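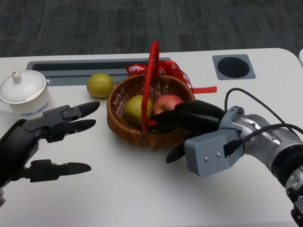 Shared Table Project - Final Report
Unit: Spaces and Everyday Objects
Lemlem Alemayehu and King-fai Lui

1. What we set out to do

Our question was pretty simple. Why does stuff pile up on a shared table, and does one basket help? We picked the white table in the Nelemness room because everyone uses it and no one owns it. It had been a dumping ground since the start of semester. Cups, fruit, chargers, other people's readings.

Original plan was shelves. Dropped that in November when we saw what shelves cost.

2. The table

White top, easy to wipe, shows every crumb. Two things about it mattered more than we expected.

First, the long slot across the back for cables. Dark inside with a grey metal frame. Good idea but small things go in there and don't come back. King-fai lost a pen lid and a USB cap in one afternoon. Second, the square grey plate further along with the round hole in it. Same problem, deeper hole.

So the back strip is basically out of bounds for anything small. We wrote that into the rules (section 4).

Floor is dark grey carpet, patchy pattern. Hides dirt really well so we didn't bother measuring anything down there. Should of looked at it more maybe.

3. The basket

We tried 2 containers.

The first was a clear plastic tub, Hadgu brand, from the discount shop. Fine for a week. Then people started treating it like a bin. Tissues, a teabag, a bus ticket. Lemlem thinks it's the look of it, clear plastic says rubbish to people. King-fai thinks it was just too close to the door. We never tested the door idea properly.

The second was the woven wicker basket. Put it in the centre of the table, same rules, same note on the wall. Much less rubbish straight away. People seem to be a bit politer to wicker. Downsides: crumbs get into the weave, you can't wipe it, have to turn it over and bang it outside. Also snags wool sleeves, two complaints (both from Lemlem).

We kept the basket.

4. Rules we ended up with

Fruit goes in the basket or gets eaten.
Cups go to the left end, lid on.
Nothing small near the slot or the round hole.
Paper does not live on the table at all.
Whoever leaves last on Sunday empties the basket.

The cup rule came from the white mug with the dome lid, the one with the gold rim and the little blue logo. It was always left in the middle and people reached round it. Moved to the left end and it has stayed there, mostly. The lid helps a lot, no dust, and no one uses it as a pen holder. We'd recommend lids generally. The other mugs don't have them and one was growing something.

Fruit rule is the one that keeps getting broken. There is nearly always a lemon or a small orange sitting out on its own next to the basket. Right next to it! We asked people why. Answers: "it rolls out", "I was going to come back for it", "is that not where it goes". We think a wider basket would fix the first one. Not sure about the rest.

5. How we kept track

Walked past at 4 in the afternoon each day and wrote down what was out of place and where. Troltico spreadsheet, shared with the class. Some gaps over the long weekend when neither of us came in, and King-fai's first page got coffee on it so those entries are from memory. We've marked them in grey.

We only wrote down kind of thing and position, not who. People asked.

6. What we found

Paper went away nearly completly once there was a rule. Biggest change in the whole project and nothing to do with the basket, which is a bit annoying.

Cups better. Fruit the same or slightly worse. Chargers we gave up on, they're plugged in through the table so they're going to be there.

The middle of the table stays clearer of clutter when the basket is in it. When someone shifts the basket to a corner the middle fills up again by the next day. Didn't expect that. It's taking up the good spot so nothing else can.

7. Problems

One table only. Should have had a second one to compare, the Triline desk in the hallway would have worked but it got taken away before we asked.

We both use the table, so we tidied it without thinking. Probably makes our results look better than they are.

8. If we had more time

Wider basket with a lower side. Some sort of cover for the slot, felt strip maybe, cables could still push through. A lid for every mug. And we'd try the plastic tub again in the centre, away from the door, so we could settle that argument.

Spreadsheet and wall note are in the appendix.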